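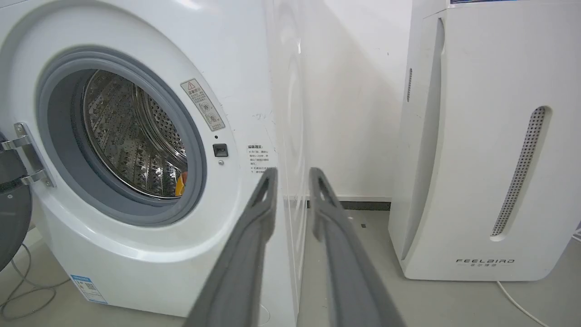
Progress report to the Riis fund
Stiso laundry project, period ending Thu 7 October

We had a good stretch and one bad afternoon, and I'll start with the bad afternoon. On run 83 of the unloading series at the Trirkent lab, the arm went back into the drum for a last small item and the left finger caught on the rim of the door opening. The force limit should have stopped the motion right away. It didn't, and the arm kept pulling for 10 seconds until the operator hit the stop button. No one was hurt. The finger mount cracked and had to be replaced.

The logs gave us the cause the same evening, which was a great relief. A software update in June had reset the wrist force threshold to its factory value, and our startup check only confirmed that a threshold existed – it never read the number. Broridar, who supply the controller, have confirmed this from their side.

What has changed:
The startup check now reads the threshold and refuses to run if it is wrong.
The path out of the drum is wider at the rim.
An operator stays within reach of the stop button for every run, including the boring ones.

The part I'm really excited about is how well the small-item work is going! A single sock at the back of a shiny drum was hopeless in spring, and now the arm finds it on most tries. We have 1,385 logged grasps against a target of 1,000 for this period.

Still open: the replacement mount cost came out of the travel line, and we would like your approval to leave it there.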